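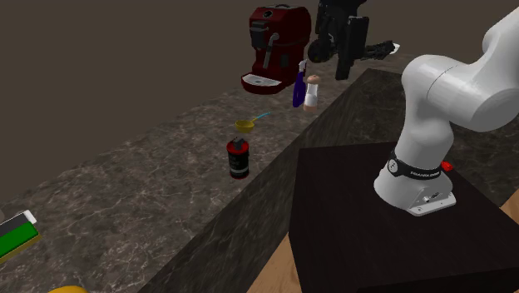
3. Hard water and descaling in the home

3.1 Study areas

The survey covered two towns, Ellery and Rustetton. Ellery takes its water from chalk wells on the north side of town, and the supply is hard all year. Rustetton is supplied from the Jindari reservoir, where the water is soft except in late summer, when the level drops and the utility blends in water from the Tarkach wells. The two towns are close in size and in the age of their housing. Both have a mix of detached houses and small apartment blocks, and in both most apartments have no room for a water softener.

We chose the towns for the contrast in supply. Earlier work on scale in household appliances has mostly looked at water heaters and washing machines, which are expensive to repair and have a service record. Small kitchen appliances have drawn less attention. They are cheap enough to replace, they are seldom repaired by a professional, and owners often do not know why they stopped working.

3.2 Sample and diaries

We recruited 300 households, half in each town, by mail and through notices in public libraries. To take part, a household had to own at least one appliance that heats water for drinks. Kettles were the most common, followed by drip coffee makers and capsule machines. Espresso machines of the type seen in Figure 1 were owned by 43 households. These range from small pump models to heavier machines with a steam wand, and we treated them as one group.

Each household kept a paper diary from January through the end of June. The person who used the appliance most was asked to write down any cleaning, descaling, filter change, or fault on the day it took place. Entries could be as short as a single word. A reminder card was mailed at the start of every month. After removing duplicates and entries that could not be read, we had 3,415 entries to work with.

Diaries were coded by hand. Gisela Lindemann wrote the coding guide and coded all of the Ellery diaries; the Rustetton diaries were coded by a second reader who had not seen the Ellery results. Both readers then coded a shared batch from each town. Most disagreements were over the word "cleaned," which some people used for rinsing a part under the tap and others used for a full descaling cycle. Where the diary gave no product name and no mention of vinegar or citric acid, we coded the entry as rinsing.

3.3 What people do

Wiping and rinsing made up the largest share of entries in both towns, and the pattern was similar. Descaling was a different matter. Ellery households descaled more often, but the gap was smaller than the difference in water hardness would suggest. Many Ellery households that descaled their kettle on a regular schedule never descaled their coffee maker during the diary period, even when the two appliances stood next to each other on the counter.

The likely explanation is visibility. Scale in a kettle can be seen each time the lid is opened. In a coffee maker or an espresso machine it builds up inside the heater and the tubing, where the owner has no view of it. Diary notes support this reading. Kettle entries often mention flakes, a white ring, or a film on tea. Coffee maker entries rarely describe scale at all. They mention noise, slow flow, or coffee that was not hot enough, and in many cases the writer did not connect these with the water.

Owners of espresso machines descaled more often than owners of drip machines in the same town. They were also more likely to name the product they used and to note how long the cycle took. Several wrote down advice from the manual, and a few kept a separate log of their own, which they copied into the diary. We do not think this group is typical of appliance owners in general. A person who buys an espresso machine may already be willing to spend time on upkeep.

Warning lights had a mixed effect. Households whose machine had a descaling light usually acted on it, but often not on the first day. The median delay was longer in Rustetton than in Ellery. Some Rustetton households wrote that they believed their water to be soft and took the light for a timer with no relation to actual scale. For several of the models in the sample this is correct, as the light is triggered by the number of cycles alone. Where the owner had never set the hardness level in the menu, the machine used the factory setting, and the light came on too early in Rustetton and too late in Ellery.

3.4 Products used

White vinegar was the most common descaling agent for kettles in both towns. Citric acid powder came next, and branded liquids were used mainly for coffee machines. Price was the reason given most often for choosing vinegar, followed by the fact that it was already in the house. Smell was the main complaint. A number of households changed from vinegar to citric acid during the diary period and gave the smell as the reason.

Concentration varied a great deal. Of the diaries that gave amounts, some describe a spoonful of vinegar in a full kettle, which would remove very little, and others describe undiluted vinegar left in overnight. Rinsing afterward was recorded less reliably, and we made no attempt to analyze it.

Filter jugs were more common in Ellery. Owners of filter jugs used them mostly for cold drinking water and filled the kettle straight from the tap. Filter changes were late in most of the diaries that recorded them. We could not tell from the entries whether a late change had any effect on scale in the appliances.

3.5 Limits of the diary method

Diaries depend on memory and goodwill. The number of entries fell in the spring, and it is not possible to say how much of that was a drop in cleaning and how much was a drop in writing. The reminder cards may also have prompted some people to descale when they would not have otherwise. Entries mentioning descaling are more frequent in the first week of each month, when the cards arrived, and we correct for this in Section 4.

The diary period ended before the late summer blending in Rustetton. The results for that town therefore describe households on soft water only. Two of the Rustetton households did continue their diaries into September on their own initiative, and their entries are kept in the archive but left out of the analysis.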